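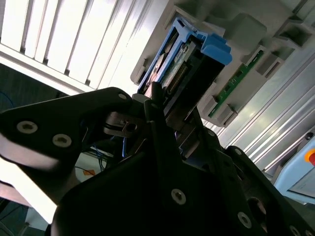

Drive Caddy and Bay Records

README, version 2

Overview

This set covers the removal, labeling and reseating of 3.5-inch hard drives held in plastic caddies. It holds 713 records, one per drive handled, taken from desktop and small server cases that came through the Penley workshop. The records are meant for people who write teardown instructions, sort parts for reuse, or keep stock lists of caddies and bay cages.

The main subject is the fit between three parts: the drive, the caddy that holds it, and the cage that the caddy slides into. Blue plastic caddies with a release tab at one end and light gray cages with molded guide slots are one of the pairings covered. In these cases a narrow green circuit board is held on the cage by gray plastic tabs.

Contents

records.csv – one row per drive, 713 rows
caddies.csv – one row per caddy type
cages.csv – one row per cage type, with slot count and board position
notes/ – free text from the bench, one file per case
photos/ – close views of caddies, drives and cages

Fields in records.csv

record_id: integer, unique, not reused after a deletion
case_id: matches the file name in notes/
caddy_type: key into caddies.csv
cage_type: key into cages.csv
capacity_gb: as printed on the drive label, 500 in the most common group
caddy_color: plain word, lower case
tab_state: intact, cracked, missing
contacts_state: clean, dusty, marked, bent
board_side_visible: yes or no, recorded with the drive in its caddy
seated: full, partial, out
comment: optional, up to 238 characters

Capacity is stored without a unit. Drives with an unreadable label have an empty value in that field. Zero is not used.

Handling procedure

1. Shut down the case, unplug it, and wait for the power light to go out.
2. Put on a wrist strap and clip it to bare metal on the chassis.
3. Disconnect the data and power cables if the cage has no board of its own. Pull on the plug, never on the wire.
4. Press the release tab and slide the caddy straight out. A caddy that is tilted in its slot will bind on the ribs.
5. Set the caddy down on the antistatic mat. Do not rest it on the connector end.
6. Record the tab, the contacts and the seating before taking the drive out of the rails.
7. Spread the rails just enough to free the pins. Older plastic cracks at the corners.
8. To reseat, line up both rails with the guide slots and push until the tab clicks.

Do not touch the gold-colored contacts or the exposed circuit board. Contacts marked as bent are not straightened at the bench – the drive goes to the reject bin with its record number on a tag.

Known problems

The value "partial" for seated was applied unevenly in the first batch. Some entries describe a caddy stopped on the ribs, others a caddy fully in with the tab still raised. The comment field usually tells them apart.

Caddies of type Ovton B and Stankevičius 4 are close in size and were mixed up in several cases. Both fit the same cage. They differ in the depth of the tab, and caddies.csv gives the measurement.

Color words were chosen by eye under bench lighting. "Gray" and "light gray" should be treated as one value.

No drive contents were read or copied. Serial numbers are left out of all tables.

Changes

Version 2: board_side_visible added, duplicate rows removed, Sorkulent cages split into two types.
Version 1: first release.

Maintainer: Halima Biwott
Last edited: 7/1/22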